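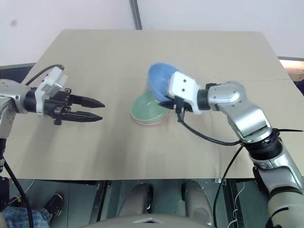 The second-hand seller's guide to starting small

My aunt kept every coat she ever bought, and when she moved to a smaller flat it fell to me to find homes for them. I had no plan at all. I borrowed a clothes rail, opened an account on Kerolar one evening in June, and put up a camel wool coat with a cracked button and a very long paragraph about how much she had loved it. It sold before I'd finished my tea! I have been selling other people's old clothes (and a fair few of my own) ever since, and I still get a small thrill when the little bell goes on my phone.

People often ask me how to begin, and I always say the same thing, which is to look in your own wardrobe first. Pick 10 pieces you haven't worn for two winters. Try them on, check the seams and the pockets, and give everything a proper airing. You would be amazed what lives in pockets. I once found a ferry ticket to Kikbridge and a whole packet of mints, and I'm sorry to say the mints were past saving.

Then write your listings as if you were talking to a friend who is thinking of buying the thing. Measure across the chest and down the back, because sizes on labels have wandered all over the place down the years, and a fourteen from one decade will pinch where a fourteen from another will swamp you. Say what is wrong with the garment before you say what is right with it. A pulled thread at the hem, a lining that has been mended, a bit of bobbling under the arms: buyers forgive nearly all of it if they hear about it first.
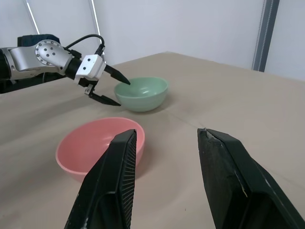
Pricing is where most of us come unstuck, me included. Giang Tôn, who has sold vintage knitwear for years and now has 1596 sales behind her, told me she sets her price and then goes for a walk before pressing the button. "If I come home and I'd still be happy to pay it, up it goes," she said. "If I feel a bit sheepish, I take something off." She also keeps a notebook with what each jumper cost her, what the postage came to and what she had left at the end, and she was quite stern with me when I admitted that mine was mostly in my head.

She's right, of course. I did my sums properly last spring and found I had cleared £696 over the winter, a good deal less than I had been cheerfully telling my sister. Postage had eaten the rest. I now weigh every parcel on the kitchen scales, and I save tissue paper from anything that comes through my own door.
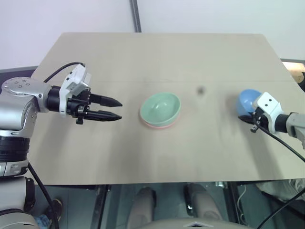 Clumamano Magazine, Style and Wardrobe Desk

Once you have a few sales behind you, you might fancy a stall. The Postma hall market is a gentle one to start with, and you can share a table with a friend if you don't have much stock. Take a mirror, take more change than you think you need, and take a cushion for the chair. Hang your brightest piece at the end of the rail nearest the door. Mine is a tangerine raincoat that I have no real wish to sell, and it has brought more people over to chat than any sign I ever painted.

Do talk to them, too, even the ones who are only sheltering from the rain. One lady came by three markets running to stroke the same velvet jacket, and on the fourth she bought it, along with a scarf for her daughter-in-law and a belt she said she'd have to grow into or shrink out of, she wasn't sure which.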